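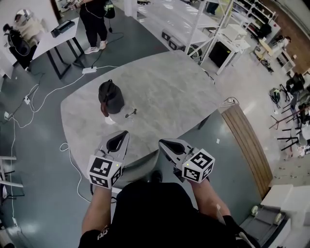 BROLLPORT, 28/09/2019

The first thing Gunārs Zariņš does when I walk into the rehearsal room is hand me a cup of coffee and apologize for the amp. It hums. It has hummed, he tells me, through two bands, one divorce and every note of the record I've come to talk about, and if you put on headphones and turn up the gap between tracks four and five you can hear it sitting there like a fridge in the next apartment. I went home and checked. He's right, and now I can't unhear it.

The record is Karkby, the third album by Flarnora, and I have been playing it pretty much nonstop since the promo landed in June. If you missed the first two, don't feel bad, so did nearly everyone. The debut was pressed in a run of 300 and sold out of the trunk of a car. The second did a bit better (1,000 copies, a proper sleeve, a lyric sheet with the words in the wrong order) and got them onto a few festival stages at the hour when people are still looking for the bathrooms. I saw one of those sets. I wrote down "loud, good drummer" and then I went to get a sandwich. I've been feeling guilty about the sandwich all summer!

So what changed? Well, the singer, for a start. Dayana Urrego joined two winters ago, after the old one moved away to teach, and she did not come in quietly. She plays the second guitar as well, a cheap one with a neck she describes as "a banana," and she writes the way some people argue with a parking ticket. Her first rehearsal was supposed to be a tryout. By the end of it she had thrown out the chorus of what was going to be the single, and the drummer, Yeison Salazar, had already started learning the new one.

"I was so rude," she says, laughing, when I ask her about it. "I came home and thought, okay, well, that was a nice band."

"You were pretty rude," says Yeison.

"But the chorus was bad."

"The chorus was terrible."

Gunārs, who wrote the terrible chorus, looks into his coffee.

That's more or less how the four of them talk, all on top of each other, and transcribing the tape took me a whole weekend and most of my patience. The fourth is Jhosep Apaza on bass, who says the least and gets interrupted the most. He's also the one who gave the album its shape. Flarnora always wrote riffs first (big ones, lots of them, stacked up like lawn chairs) and worried about songs later. Jhosep had been listening to a lot of old dance records, and one night he asked if they could try playing one riff for five minutes and only changing what was underneath it. That turned into "Ferry Weather," which opens the album, and if you only have time for one track, please make it that one. The guitars hardly move. The bass goes for a long walk, comes back, goes out again. Then around the four-minute mark Dayana starts singing a completely different tune over the top and the hair on my arms does something embarrassing.

They recorded it in Karkby, hence the name, in a house that Firdevs Uçar has been slowly turning into a studio. Firdevs made her name locally as a live engineer and had never produced a full album before this. She told me on the phone that she nearly said no.

"I'd mixed them on stage maybe a dozen times," she said. "Every time I wanted them to stop. I mean just leave a hole somewhere! Let me hear a cymbal finish!"

You can hear her winning that fight all over the record. There are holes everywhere. "Small Hours, Big Dog" stops dead in the middle, long enough that I thought my player had crashed, then kicks back in half a beat earlier than you expect. On "Tin" there's no bass at all until the last verse, which Jhosep says was his idea and Firdevs says was hers, and I've decided to stay out of it. The drums were set up in the hallway. The vocals were done in a bedroom upstairs with the window open, and there's a tractor on "Harvest Tax" that they tried to edit out, gave up on, and then ended up turning up in the mix.

I asked whether the budget had anything to do with how bare it sounds. Big laugh from everybody. They had nine days, and they lost one of those when Yeison drove back to Brollport to get the snare he'd left behind in the rehearsal room.

"It was a 393-mile round trip," he says. "Ask me how I know."

"Because you wrote it on the wall," says Dayana.

He did write it on the wall. Firdevs has left it there, next to the light switch in the hallway.

Now, I should say that I don't love all of it. The title track is seven minutes long and I think it has five minutes of ideas. "Postcard to a Landlord" is a funny lyric that stops being funny on about the third listen, and Dayana, to her credit, winced when I brought it up and said she's already changed two lines of it for the live set. And Gunārs gets exactly one lead vocal, on "Lantern," right near the end, and his voice is, let's say, an acquired taste. It's low and sort of cracked and he sits a hair behind the beat the whole way through. I couldn't stand it in June. By August it was the one I was humming in the grocery store, so take my opinions with as much salt as you like.

The one everybody asks about is "Flores." It's the quiet one, the one that got passed around over the summer, and people have come up with all sorts of theories about it. A breakup, a funeral, somebody's grandmother. I'd been building up to asking and had a whole careful question written out.

"It's an island," Dayana said, before I got to the end of it. "I've never been. I saw it on a map at the dentist."

She wrote the words in the waiting room and the tune on the bus home, and the take on the album is the second one they did. The first was spoiled by Jhosep sneezing. There's one guitar, one voice, and Yeison playing with his hands on what turns out to be the lid of a piano that doesn't work anymore. I've read a couple of reviews calling it a lullaby, which doesn't sound right to me. It's too restless for that. She keeps pushing the end of each line up a step, as if she's checking whether you're still awake.

They've been playing it second to last on this run of shows, which is brave in a room full of people holding drinks. I went along to the hometown date, the night after our interview, in the old union hall down by the docks. The guy on the door told me they'd sold 1,518 tickets, and he said it twice, like he was trying it out. For a band that used to sell records from a car! I stood at the back with my coat on and tried to be a professional about it.

The first half hour was rough, and I think they'd tell you so themselves. Gunārs broke a string in "Ferry Weather" and had to fake his way to the end on five. The vocals were buried until somebody at the desk woke up. But then they did "Tin," with Jhosep standing there with his hands in his pockets for three whole verses while people started to cheer at him for doing nothing, and when he finally came in the floor moved. I mean that, the boards in that place are old, I felt it in my knees. After that they couldn't put a foot wrong. "Small Hours, Big Dog" had the same trick stop in it and a couple of hundred people yelled into the gap, and Yeison, who has a mean streak, just held it and held it and let them run out of breath.

And "Flores" worked. There was some chatter at the bar for the first verse, somebody went shh, somebody else went shh at the shusher, and then it was quiet enough to hear the amp hum. Gunārs caught my eye across the room (or I like to think he did, the lights were in his face) and pointed at it.

What happens next is up in the air. They've had calls from a couple of bigger labels and seem more puzzled than flattered. Gunārs still fixes outboard motors four days a week and isn't planning to quit. Yeison wants to tour until he drops. Dayana has half a notebook of new songs and says they're faster, and when I asked Jhosep if that was true he thought about it for a while and said, "Some of them." Firdevs has already been asked to do the next one. She says she'll do it as long as they give her more than nine days and Yeison packs his own car the night before.

I asked Gunārs, on my way out, if they'd be getting a new amp for it.

"Why?" he said. "It knows the songs."

Karkby is out now on vinyl, CD and download. Flarnora are on the road through the end of the fall, and the vinyl comes with the lyrics printed in the right order this time.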